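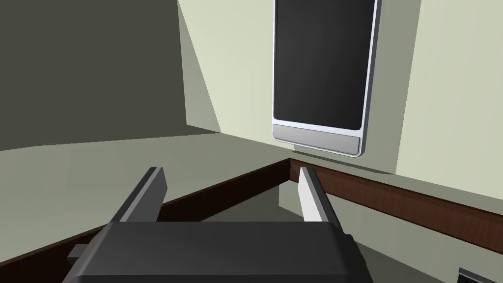
Spring project thread, robotics elective, Lashari Technical College. Our team has the manipulation track. Everything runs in Otisel, the simulator the department maintains. I'm posting progress here so the next group doesn't have to dig through our commit messages. April 13, 2022.

---

Task as assigned: the arm starts in a furnished room, gets a short text command, and has to finish a pick and place within 800 control steps. Scored automatically. No partial credit for getting close, which has shaped most of our decisions.

---

Observations allowed: wrist camera, joint positions, gripper opening. Object poses are available in the simulator but using them at test time disqualifies the run. We use them in training labels only.

---

Action space is end effector delta pose plus one gripper command. We tried joint velocities for the first part of the semester. It learned to hold still. Switched to delta pose and the same network started reaching in a day of training.

---

Demonstrations: 300, all teleoperated by the team with a gamepad. The first batch was recorded before we agreed on what the left stick did, so some had to be redone. If you start a project like this, write the controller mapping down before anyone records.

---

On demo quality. We assumed smooth was best. The policy trained on only smooth demos had no idea what to do after a small miss. We went back and recorded a set where the operator starts off target on purpose and corrects. Those did more for us than any change to the network.

---

The policy itself is nothing special. Small convolutional encoder, command embedding, two recurrent layers, one output head. It fits on the lab machines. We were asked at review why we didn't use something larger and the reason is the queue for the larger GPU.

---

Wrist camera notes, part one. With the camera behind the palm, the housing takes up the bottom of every image and the fingers stand up in the middle. That part of the image barely changes. We considered cropping it out, then found the policy uses the finger edges to judge alignment. Cropping dropped success. We put it back.

---

Wrist camera notes, part two. With one viewpoint you get depth from motion or you don't get it. The network works much better with a short history of images than with one. We settled on four, spaced out. Four consecutive ones are nearly identical and waste memory.

---

Lighting. Otisel casts hard shadows by default, and a shaded wall can come out dark enough to look like a different material. Our first policy treated strong shadow edges as object edges. Fix was to vary light direction and intensity per episode. Training got slower, and the false grasps at shadow lines mostly went away.

---

Somebody in the other section asked about blank screens on walls. They carry no task information. They do make a big dark rectangle with a bright border, and an encoder trained on few rooms will latch onto that as a landmark. Move the display in the scene file and see what your success rate does. Ours fell by half, and that was how we learned the policy was navigating by it.

---

So: randomize the wall fixtures. Also randomize where the corner of the room is relative to the arm base. It's a config flag, `room.jitter`, and it is off by default.

---

Collision meshes. The visual mesh and the collision mesh are separate files and they don't have to agree. One of our counter rims had a collision box noticeably taller than the visible wood. The gripper kept stopping in clear air. We spent most of a week tuning a controller that was fine.

---

Debug procedure we use now when the arm stops for no visible reason:

- turn on the collision overlay
- log contact pairs for the last few steps
- replay the episode with the object removed
- only then touch the gains

---

Gripper settings. Parallel fingers, position controlled, with a force limit. Too low a limit and smooth objects slide out during the lift. Too high and the solver pushes the fingers through thin objects. We sat in between and raised the finger friction slightly. The rules allow that if you declare it.

---
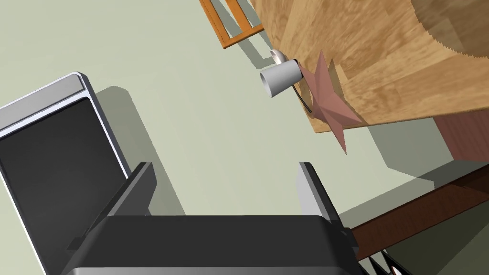
Does the policy need to see the target object at the start of an episode?

The target can be out of view at the start, as long as the arm has steps left to search. We train a short scan motion first, and the reach begins only after the target detector has fired on several images in a row.

---

More on the detector. It's a separate head on the same encoder, trained with simulator labels. We kept it separate so that we can log it. When an episode fails we want to know if the arm missed the object or never knew where it was. Those two failures look the same in the score file.

---

Odd orientations are a real problem. A mug standing upright has an obvious grasp. A mug on its side has several, and half of them run the finger into the tabletop. Our demos had almost none on their sides. We're recording more.

---

Flat objects over a table edge, like the star, are easier than we expected in one respect: there's a free point below the edge to close on. They're harder in another: the approach has to come in from the side, and the side approach is where the arm clips the table leg.

---

Current approach for these cases is a waypoint. If the detector puts the target near an edge, the policy is asked for an intermediate pose out over the open floor first. The waypoint is learned, with a penalty on contact with furniture. It adds steps. Inside the limit so far.

---

Thin geometry such as cords: we turned contact off for it in training and on for evaluation. This was a mistake and I'm listing it as one. The policy learned it could pass through. Contact is on everywhere now and the physics runs a bit slower.

---

Results as of tonight, held-out rooms, 26 evaluation episodes:

- reached the target: most
- closed on it: more than half
- lifted and placed within the limit: 13

Half is not where we want to be. It is better than the midterm number, which was low enough that we reported it in a footnote.

---

Breakdown of the failures by hand: the largest group is slipping during the lift. Next is contact with furniture on approach. A smaller group ran out of steps while still scanning. One was a scene that loaded with the object inside the wall, and we've filed that against Otisel.

---

A caution on small evaluations. With this many episodes, two checkpoints that differ by one or two successes are the same checkpoint. We wasted time early on choosing between them. The final evaluation set is larger and we are saving it. It gets run once.

---

Seeds. Fix the seed for evaluation scenes and log it. Don't fix the seed for training. We had them swapped for a while through a shared variable name. The training curve was very good that week.

---

Cukell, the team in the other section, took the opposite route: scripted grasps from an estimated pose, no learned control. Their reach is more accurate than ours. Their recovery after a bump is worse. We've agreed to swap held-out rooms so neither team is grading on its own furniture.

---

On tooling. We wrote a small episode viewer, `kollell`, that lines up wrist images, gripper opening and contact events on one time axis. It's in the class repository. It reads Otisel logs directly. It does not handle logs from before the winter format change and we don't plan to add that.

---

The most useful plot in Kollell is gripper opening against commanded opening. If they separate during a close, something is between the fingers. If they match all the way down, you grasped air. We use it as an automatic grasp check and it agrees with hand labels nearly every time.

---

Training cost, for planning: one full run is an overnight job on a lab machine. We queue it before leaving and look at it before the morning lecture. Plan for one idea per day. Two people changing two things in the same run gave us results we couldn't assign to either.

---

Division of work on the team, since two people asked by message. One on scenes and assets, one on data and recording, one on the policy, one on evaluation. The evaluation person is not allowed to touch the policy. That rule came from the instructor and I would keep it.

---

Still open:

- slip detection during the lift, with a regrasp
- more demos of tipped objects
- a shorter scan
- checking every collision mesh in the held-out rooms against its visual mesh

---

Final demonstrations are in June. Code freeze is one week before. After the freeze we can edit the report and nothing else.

---

Reply to a question under the lighting post: yes, we vary the shadows at evaluation too. The held-out rooms use light directions that don't appear in training. Success drops a few points compared with training directions. I'll post the split when the larger set has been run.

---

Next update after the regrasp work is merged. The branch is `lift-retry` if anyone in the class wants to read it before then. It builds, and one of the unit tests is currently skipped.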